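Film night at home, done properly

I do love a film night, and a few small jobs beforehand make such a difference! Start with the telly. Turn off motion smoothing (it hides under all sorts of names in the picture menu), then choose the cinema or film setting. It'll look a bit dim and yellow for 15 minutes, and then you'll never want to go back.

Put lamps behind or beside the screen, never opposite it. If there's still glare on the glass, a dark blanket over the curtain rail does the trick. 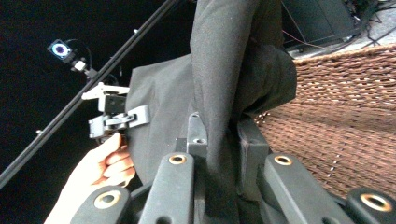
Words: Mekdes Lencho
Filed under: Living room, Film and telly

Dialogue too quiet and explosions too loud? Look for night mode in the sound settings, and pull the speakers out from the wall a little. Soft things help as well – a rug, cushions, even a full bookcase will calm an echoey room.

Popcorn next! Three test kernels in the oil, lid on, and when they pop, tip in the rest. Take the pan off the heat for 20 seconds, then put it back, and nearly every kernel goes at once. Salt it while it's hot, and use fine salt so it sticks.

Discs with smears want a soft dry cloth, wiped straight from the middle to the outside edge.

More in this section: Getting candle wax out of a rug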